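Perkgate Hall – kitchen and meeting rooms, quarterly safety check
Carried out by: Razia Memon
Copy to: Colm Ó Súilleabháin, Muireann Keane
Month: May
Start 9.40am, finish 11.15am

1. Entrance and corridor

Front door opens fully and closes on its own – Yes
Door mat flat, no curled edges – No. Left-hand corner has lifted again. Taped for now. Needs replacing, same size as before.
Corridor clear to the full width – Yes, after two stacks of chairs were moved back into the store. They were there in February as well.
Emergency light over the inner door – Working. Held for the full test.

2. Fire safety

Extinguishers in place and in date – Yes, except the one by the back stairs, where the tag can't be read. Darragh Noonan to ask for a new tag when the service engineer comes.
Fire blanket in kitchen – In place. Pull tabs hanging free.
Call point tested – Yes, point 2. Panel cleared first time.
Fire door to meeting room B – Fails. Does not latch unless pushed. The closer needs adjusting, and if that doesn't cure it the strip at the bottom is catching on the new floor. Please don't wedge it in the meantime.
Assembly point sign – Present but hidden by the hedge from the car park side. Hedge to be cut.

3. Kitchen

Hot tap temperature – 59 degrees at the sink after one minute. Scald notice is up but faded.
Fridge seal – Split along the lower edge. Reported last time.
Extractor filter – Greasy. Should be washed monthly, and the sheet has no initials on it after January.
Kettle and toaster leads – Sound. Test labels in date.
First aid box – Short of medium dressings and eye wash. Leokadia Mazurek has the order form.
Cleaning products – Locked away. One spray bottle with no label, emptied and thrown out.

4. Electrical

Distribution cupboard clear – No. Paint tins on the floor in front of it.
Circuit chart matches – Mostly. Circuit 7 is still marked "stage", which was taken out years ago.
Extension leads – One four-way block found plugged into another in room A. Separated.
Heater in room B – Guard loose on one side. Switched off at the wall with a note on it until fixed.

5. Rooms and furniture

Maximum number notice in main hall – Present, reads 200.
Stacking chairs – Three with cracked seats, set aside for disposal.
Tables – Folding ones checked for leg locks, all hold. Fixed-leg ones checked for wobble and splinters, nothing found.
Window restrictors – All working. Room A window is stiff.

Carried forward: fridge seal, chairs in corridor.
Urgent: fire door B, heater guard, cupboard access. Job number for the door is 1701 – please quote it if you ring.
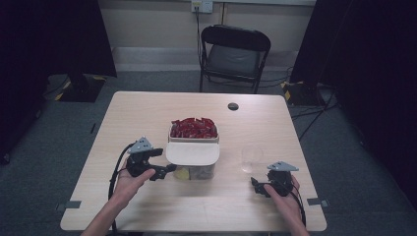
Muireann has asked for the hedge and the mat to go on the same order, and that is fine as long as the door isn't held up by it. The next check will be done from the same sheet, with a line added for the outside steps.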